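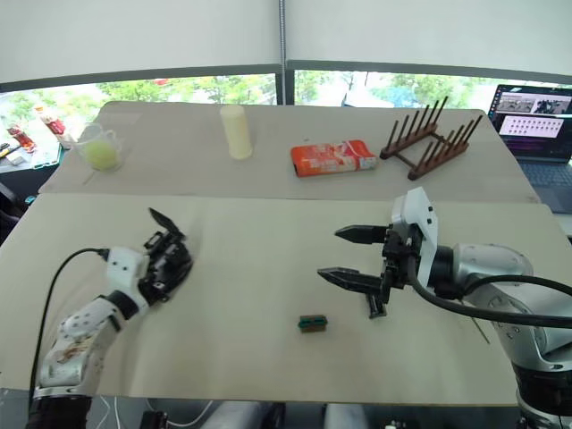

Sound and Silence in Three Short Films by Ntombi Mokgethi

Final Project Report
Submitted by Illia Vakulenko
Department of Film and Media, Rowlands College
19 February 2025

1. Summary

This report presents the results of a one-semester study of sound in three short films written and directed by Ntombi Mokgethi: Orov, Skernier, and The Trosimus Line. The project examined how each film uses silence, offscreen sound, and voice to direct the attention of the audience. A shot log was prepared for all three films, and a small audience survey was carried out after a campus screening. The main finding is that Mokgethi reduces spoken dialogue from one film to the next and gives its work to recorded background sound. The survey results support this reading for two of the films and raise doubts about it for the third.

2. Background

The three films were made over a period of six years and are usually shown together. They share a setting, a river town where a ferry service is about to close, but they have no characters in common. Orov follows a ticket clerk during her last week of work. Skernier concerns two brothers who inherit a boatyard and cannot agree on what to do with it. The Trosimus Line is the longest of the three and has the least plot. A retired pilot rides the ferry back and forth for one full day and speaks to almost no one.

Reviews of the films have concentrated on their photography, in particular the long fixed shots of the landing. The sound has received little written comment. The program notes for the first joint screening mention it in one sentence, as "patient." The project began as an attempt to find out what that word might refer to.

3. Research Questions

The proposal approved in September set out two questions. First, how does the share of shots containing dialogue change across the three films? Second, do viewers who have had no training in film study notice the change, and if so, how do they describe it?

A third question, on the use of music, was dropped early in the semester. Only Orov contains any music, a single song heard through a wall, and there was not enough material for a comparison.

4. Method

4.1 Shot log

Each film was viewed four times. On the first viewing no notes were taken. On the second, every cut was entered in a spreadsheet with its time. On the third and fourth viewings, each shot was coded for dialogue, offscreen sound, and near silence. The three films together contain 986 shots. A shot was coded as near silent when no voice, vehicle, tool, or footstep could be heard in it at normal listening volume. This definition was chosen after the first reel of Orov had been logged, and that reel was then coded again from the beginning.

Some shots were difficult to place. The ferry engine runs under much of the third film at a low level, and it was not always clear whether it should be treated as a sound in the story or as part of the general background. It was decided to code the engine as offscreen sound only when its pitch or volume changed within the shot. A different rule would have produced different totals, and readers should keep this in mind.

4.2 Audience survey

The films were shown in one evening in the small auditorium of the Rowlands College library. Members of the audience were invited to complete a one-page form afterward, and 18 forms were returned. The form asked viewers to name one sound they remembered from each film, to say whether any part of the program felt slow, and to write a few lines on the ending of The Trosimus Line. The form did not mention dialogue or silence, in order not to suggest an answer.

4.3 Interview

Ms. Mokgethi agreed to answer written questions. Her replies are quoted in Section 6 with her permission.

5. Findings

5.1 Orov

Of the 986 shots, 429 contain dialogue, and well over half of these are in Orov. The clerk talks to passengers through a window in the ticket office, and the microphone stays on her side of the glass. Passengers are heard faintly or not at all. The audience therefore learns what they have said from her answers. In the scene with the lost suitcase, this leads to a misunderstanding that is never corrected. The clerk says, "No, it went yesterday," and the viewer has no means of knowing whether the passenger asked about the boat or the bag.

The song heard through the wall comes shortly before the end. It stops in the middle of a line, and the film continues for several shots with only room sound. This is the first extended quiet passage in the three films, and it looks ahead to the manner of the later work.

5.2 Skernier

The second film contains a smaller share of dialogue, and the dialogue it does contain is often covered. The brothers argue while one of them is sanding a hull, and entire sentences are lost. Subtitles in the festival copy include these sentences, while the version supplied for this project has no subtitles. The two versions are therefore rather different experiences. The report relies on the version without subtitles throughout.

Mokgethi frequently lets a sound begin before the image that explains it. A chain is heard for nearly a full minute over shots of an empty kitchen before the film cuts to the yard, where the younger brother is hauling a boat up the slip. The same method appears at the end, except that the explaining image never comes. The chain is heard, the kitchen remains on screen, and the film closes.

5.3 The Trosimus Line

Dialogue almost disappears from the third film. The pilot orders coffee, gives his name to an inspector, and near the end says good night to a deckhand. The remainder of the track consists of the engine, water, doors, gulls, and the talk of other passengers, kept too low to follow.

Near silence occurs in one sequence only, when the ferry's engine is shut off at the far landing. The effect is strong because the engine has been present for so long. After this point the film returns to the river with its sound slightly altered. The engine is lower in pitch on the last crossing, and the splash along the hull is louder. I did not notice the difference until the fourth viewing.

5.4 Survey results

Viewers had no difficulty naming a sound from Orov or Skernier. The song and the chain were by far the most common answers. Answers for The Trosimus Line were more scattered. Several viewers named the engine, others left the line blank, and one wrote "the part where it stopped."

On the question of slowness, most of those who answered yes referred to the third film. A few of them added that they did not mean this as a complaint. The comments on the ending were divided between viewers who took the final crossing as a sad event and viewers who did not think anything in particular had happened. No viewer mentioned the change in the engine's pitch.

6. Discussion

The shot log supports the claim that Mokgethi moves away from dialogue. It does not by itself show why. In her written replies, Ms. Mokgethi gave a practical reason for the sound of the first film: "We had one good microphone and the glass was thick. I liked what it did, so I wrote the second film for it." On the third film she wrote, "I wanted the man to be left alone, and I thought the microphone should leave him alone as well."

She also stated that the lower pitch of the engine on the last crossing was not planned. The recording was made on a different day, with the ferry carrying a heavier load. She kept it in the edit after comparing it with the earlier material. This reply caused a change in the report. An earlier draft had treated the pitch as a deliberate sign of the pilot's state of mind, and that section has been removed.

The survey suggests that viewers respond readily to a sound that is placed in front of them and held, as the chain is. They respond less to a gradual change. It may be that the third film works on its audience in ways that a written form cannot record. It may also be that the change is simply too small to be heard in an auditorium of that size, where the ventilation system is audible.

7. Limitations

The survey group was small, and most of its members were students who knew each other. All coding was done by one person. The definition of near silence depends on the playback equipment, and the first two viewings were done on headphones while the later ones used the department's monitoring room.

8. Budget

The project received a grant of 500 dollars from the department's student research fund. The money was spent on the screening license, printing, and refreshments. A small balance was returned.

9. Recommendations for Further Work

A second coder should log at least one of the films so that the two sets of results can be compared. A comparison of the subtitled and unsubtitled versions of Skernier would also be useful and could be completed within a semester. The shot log has been deposited with the department office and may be consulted on request.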